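4.2 The drawer task

The drawer was added late, after Ama Alhassan pointed out that everything we had tested up to then sat in plain reach on an open tabletop. A two-arm build in a shared workshop can be made to look very good at that. We doubted it would look as good with walls on both sides of the object and a handle to deal with first.

The cabinet is a small one-drawer piece with a dark, chipped front. The object is a yellow ear of corn. We bought nothing new for the task, and we tuned the grippers no further than they had been for the earlier tests in Section 3.

Figure 4. The Jundau build at the cabinet.

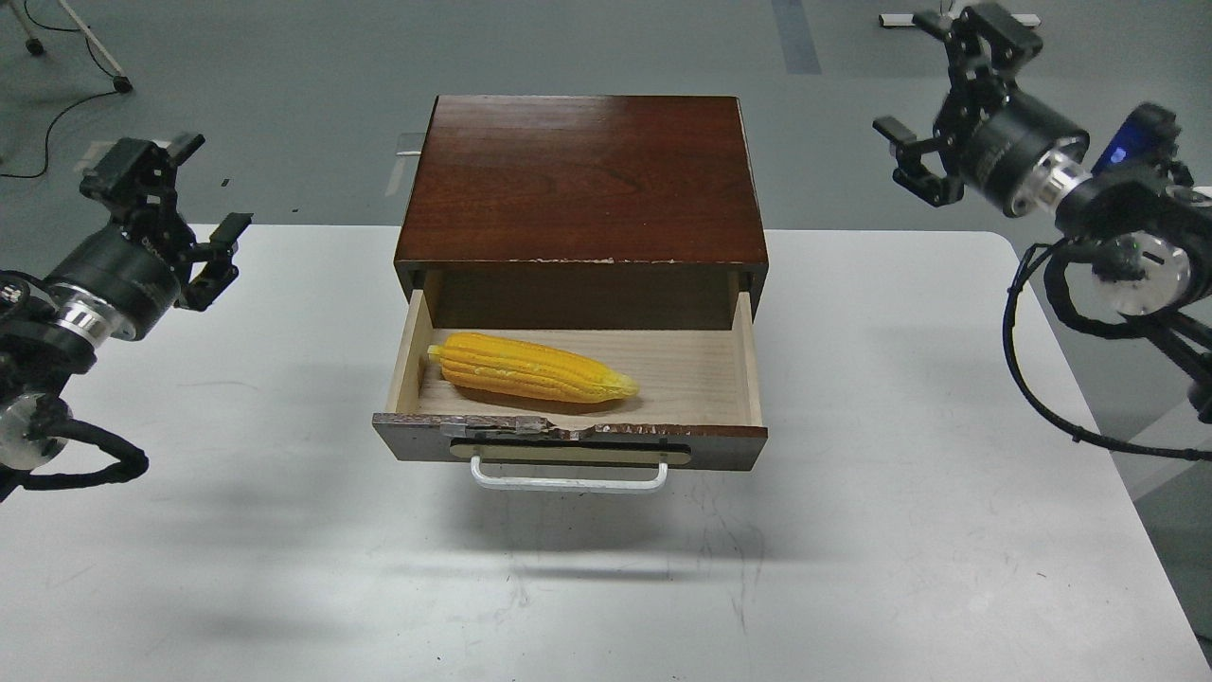 Vusumuzi Pillay, reading a draft of this section, objected that a drawer which is already open is half a task. "You are scoring the easy half and calling it storage," he wrote. "If the arm never has to find the handle and pull, I don't see what you have learned about drawers."

We think the objection is fair and have split the score in two. Opening is now one result and handling the corn another, and we do not add them together. Earlier write-ups of home builds, our own Clamley report included, tend to give a single success rate for a chain of steps. A reader can't tell from such a number whether the arm is poor at pulling or poor at grasping, and the authors often can't either. 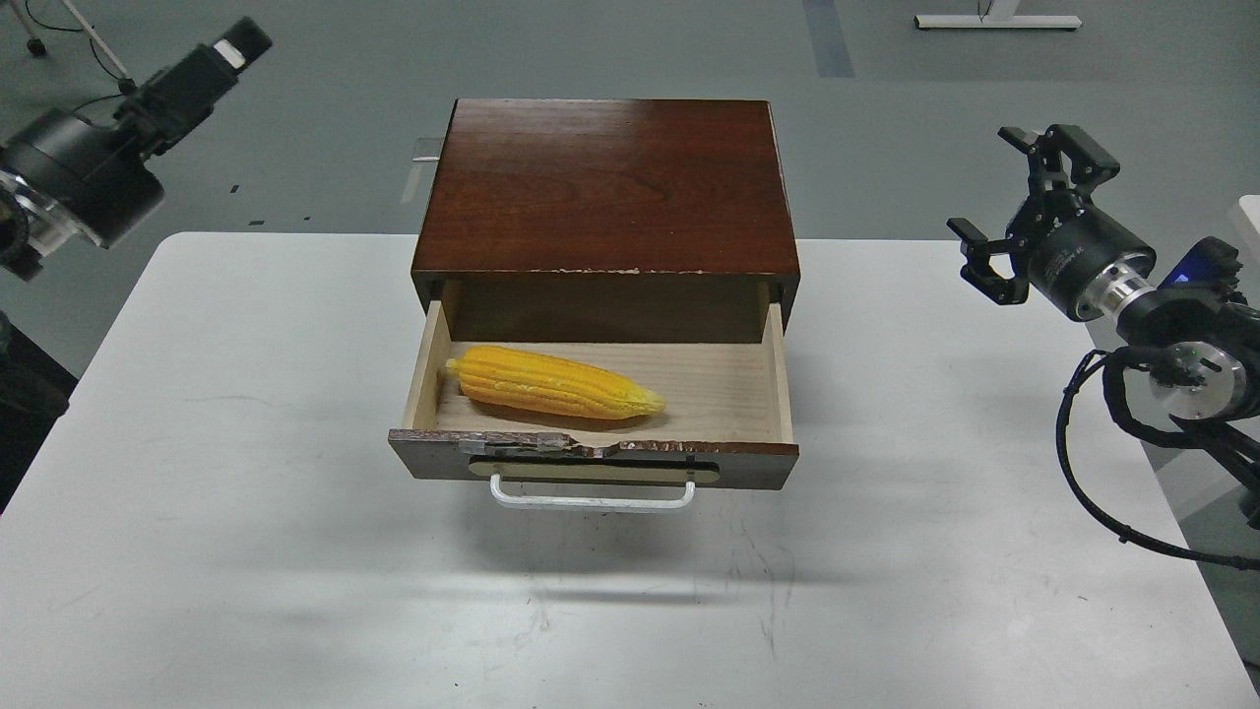

We ran 30 attempts at each half. Opening succeeded in 6. In most of the failures the fingers closed beside the handle or slid off it partway – the same two faults, attempt after attempt, with no sign of improvement by the end. Taking the corn out of an open drawer went better, but the figure flatters the system. Keabetswe Mokoena set the corn down by hand before each attempt, and when we checked her notes the starting pose varied far less than we had planned. In the 5 attempts where it lay close against a side wall, the grasp failed in 4.

An attempt counted as finished only when the corn was at rest on the table, clear of the cabinet, with both grippers open. We would not read much more into these results than that the build can sometimes do this, with this drawer, on this table.
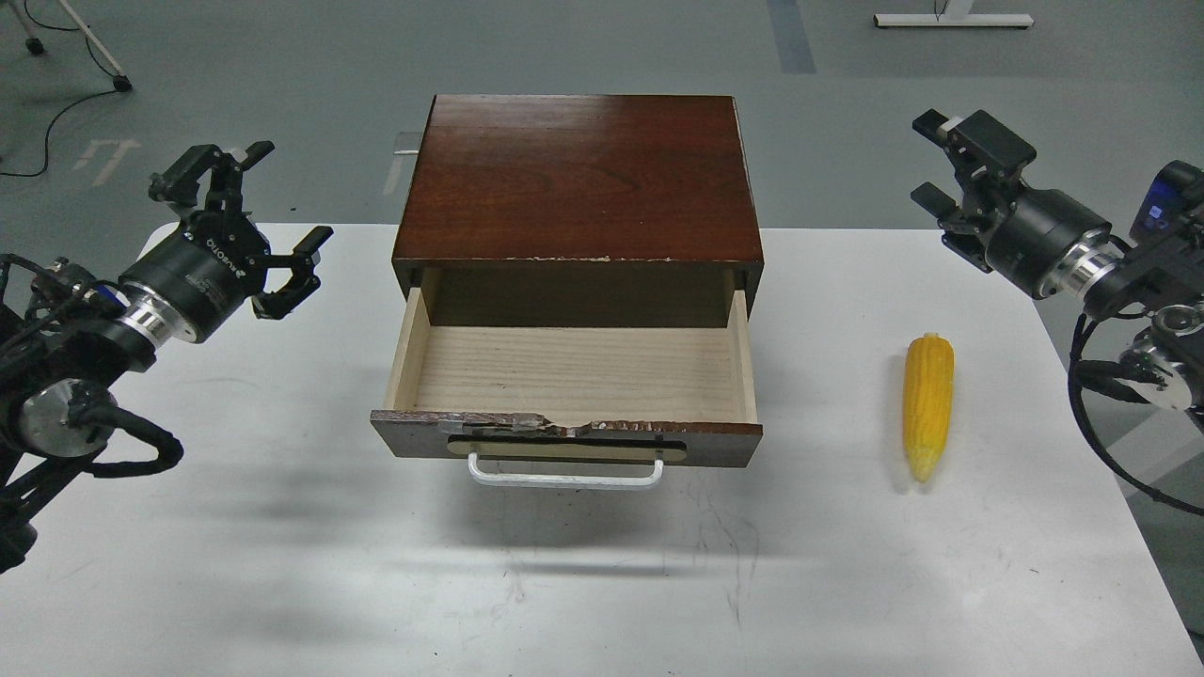 4.3 Threats to the result

The same person placed the object and judged the outcome. We did not test a second cabinet, and the lighting in the workshop was left as it was.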